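Baseball cap
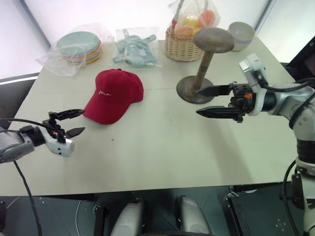
A red baseball cap on a pale table, with packaged goods behind it.

The baseball cap is a soft, close-fitting hat with a rounded crown and a stiff brim (or peak, or bill, depending on who you grew up with) sticking out over the eyes. I've been writing up headwear for this site for a while now, and I kept putting the cap off on the grounds that everybody already knows what one is. Then I sat down to do it and the entry got away from me completely, so settle in!

Names

In Australia you'll mostly hear plain "cap", or "baseball cap" when somebody wants to be clear it isn't a school cap or the baggy sort cricketers wear. My family said peak for the bit at the front. My workmates say brim, and the hat trade seems happy with visor, bill or peak. I use brim in this article, though milliners will tell you a brim properly goes all the way round. They have a point, but I'm not rewriting it.

A "trucker" is a cap with a foam front and mesh at the back. A "dad cap" is a soft, low one with a curved brim, usually in washed cotton, and I do wish we'd landed on a kinder name.

Origins

Early baseball teams in the United States played in all sorts, straw hats included. By the 1860s some clubs had moved to soft wool caps with a round top and a short brim, and that shape is the ancestor of what we have today. The brims stayed small for decades. Photos of players from around the turn of the century show little peaks that can't have done much against an afternoon sun.

The brim grew longer and stiffer through the first half of the 20th century, and the crown got taller in the 1950s, when firmer backing behind the front panels came in. That's when the cap started to stand up by itself and gave the club badge a decent flat spot to sit on. Before then it rather slumped over the forehead – charming, in its way, like a pudding.

Construction

Most caps have a crown cut in wedge-shaped panels, sewn edge to edge so they meet at the top. Six is the usual number, but there are also caps with 5, where a single wide piece replaces the two at the front and saves a seam running through the middle of your logo. Camping and cycling people are very fond of that kind, and I've come round to them myself.

Where the panels meet there's normally a button, properly called a squatchee, a word I bring up far too often at barbecues. It covers the spot where all the seams come together. It's generally a bit of metal or plastic covered in the crown fabric, and if you've ever whacked your head on a low shelf while wearing a cap you'll know precisely where it is. Some people snip theirs off for that very reason.

The little stitched holes in the panels are eyelets, and they let some air through. Inside there's a sweatband, with tape over the seams so they don't scratch. The brim has a stiffener sewn between two layers of cloth. Older ones used cardboard, so a trip through the wash could turn the brim to porridge (I lost a very good green one like this). Plastic took over later on, and you can bend that back into shape most of the time.

Fabrics vary enormously. Wool was the old standard for the playing field, cotton twill is everywhere, and polyester does well for running in because it dries quickly. Corduroy comes back every few winters and I buy one every time.

Sizing and closures

Fitted caps come in set head sizes and have a closed back. They look tidy, but if you're between sizes you're stuck with a red line across your forehead until tea time. The rest have some kind of adjuster: a plastic strap with snaps, a fabric strap with a buckle, or hook-and-loop tape, which is handy until it catches your hair. Stretch-fit caps have elastic in the band and sit somewhere between the two camps.

To measure your head, run a tape round just above the ears and across the middle of the forehead. Don't pull it tight. I did mine tight and spent a whole summer with a cap perched on me like an egg cosy.

Decoration

Embroidery is the classic finish, with the design usually placed on the front. Raised embroidery is stitched over foam so the letters stick up. Small script and fine lettering are better done flat, as thin strokes tend to go lumpy over foam. You'll also see woven patches, felt letters and screen printing, the last mainly on foam-fronted truckers.

The promotional cap is its own little world. When I lived in Prorncombe every second person had one from Papadakis, the hardware and stockfeed place on the main road, which gave away 200 of them one July and must have kept the whole town's scalps warm. Mine was navy with yellow lettering. Drilla, the tool hire mob across the street, answered with orange ones, and for a good while you could tell where someone got their fencing gear from across the oval.

Everyday wear

The cap left the ballpark gradually. Farmers and drivers wore the giveaway kind, kids wore their team's, and by the 1980s it turned up on film sets, in music clips and on just about every beach. Backwards wearing has practical roots too, as catchers need the brim out of the way of their masks.

Flat brim or curved brim is a matter people get quite heated about. I curve mine by tucking it into a coffee mug overnight.

One serious note for Australian readers: a cap leaves your ears and the back of your neck out in the sun. Many schools here ask for a broad-brimmed, bucket or legionnaire hat instead, and if you're out for a full day at the cricket I'd do the same. The legionnaire is basically a cap with a curtain, and I won't hear a word against it.

Care

Hand washing in cool water with a little mild detergent suits most cotton caps. Give the sweatband a go with an old toothbrush, rinse well, then dry the cap over an upturned bowl in the shade. Deep reds and navies can bleed, so wash them alone the first time. Keep wool ones well away from hot water and the dryer.

Collecting

Collectors look for old team issues, discontinued designs and regional giveaways, with the inside label often the best clue to age. I own 4 from Zavavov, a small surf shop that folded years ago, and I'm still after their brown corduroy one with the cream brim.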